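论文与报告 > 建筑与室内 > 地面标识研究 > 第三章

3.2 地面临时标识的形式与磨损

本节讨论浅灰色地面上的临时标识。所谓临时标识，指直接贴于或放置于地面、不打算长期保留的纸片与胶带，用来提示物品的摆放位置或划分活动范围。与喷涂的标线相比，临时标识成本低，改动方便，但边缘容易起翘，破损后的轮廓也会影响辨认。

调查在 Killurby 的一处室内场地进行，前后持续 5 周。地面每日清扫一次，清扫时不移动已有标识。记录工作由 Malou Kirkegaard 负责，内容包括标识的颜色、外形、边缘状态和表面折痕。标识旁边的杆件、垫子等物品也一并登记，用以判断标识与物品之间的位置关系。

本文将标识分为两类。第一类为完整型，外轮廓封闭，四边可辨，允许有轻微折皱。第二类为缺损型，外轮廓大体尚存，但内部或边缘有缺失。图3中，黄色矩形标识归入第一类；第一幅右侧的浅蓝色胶带中部撕去一块，露出灰色地面，缺口上下留有翘起的残片，归入第二类。

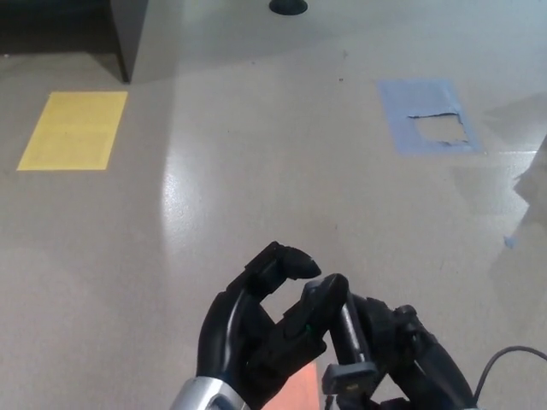
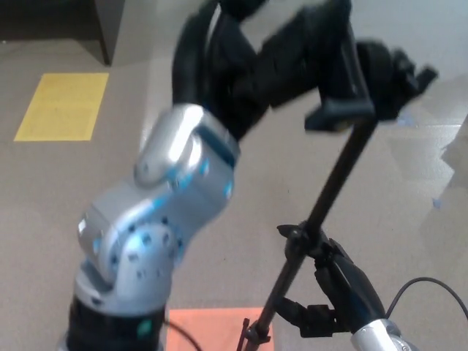

图3 地面上的黄色矩形标识及其周边

缺损型标识的处理较为麻烦。胶带中部缺失后，剩余部分仍能围出一个区域，使用者往往照旧按外轮廓判断位置，因而很少有人主动更换。问题在于翘起的残片：清扫时拖布容易带起残片，缺口随之扩大，外轮廓也逐渐变得不规则。Povlow 场地的对照记录中也有同样的情况，只是该处地面较粗糙，胶带附着力较弱，脱落多从四角开始。

完整型标识的主要问题是移位。纸片如果没有固定，受气流或脚步带动会偏离原位，而外观上看不出变化。因此，仅凭外形完整不能认定标识有效，还需与固定参照物核对。本文以墙脚和柜体边缘为参照，偏移超过 8 毫米即记为移位。这一阈值参考了 Phan 分类法中对小型标识的规定，在 Povlow 的记录中同样适用。

颜色方面，黄色与浅灰地面的明度差较小，但色相差明显，照明不足时仍可辨认。浅蓝色的情况相反，在偏冷的灯光下与地面接近，需要依靠边缘线条识别，边缘一旦破损，辨认距离随即缩短。后续测试中，照度统一设为 200 勒克斯，结果见 3.3 节。

另有 11 条记录因标识被物品部分遮挡，无法判断边缘状态，未计入分类统计，仅保留在附表中。遮挡物以垫子和工具箱居多。Saramer 场地的记录尚未整理完毕，本节暂不引用。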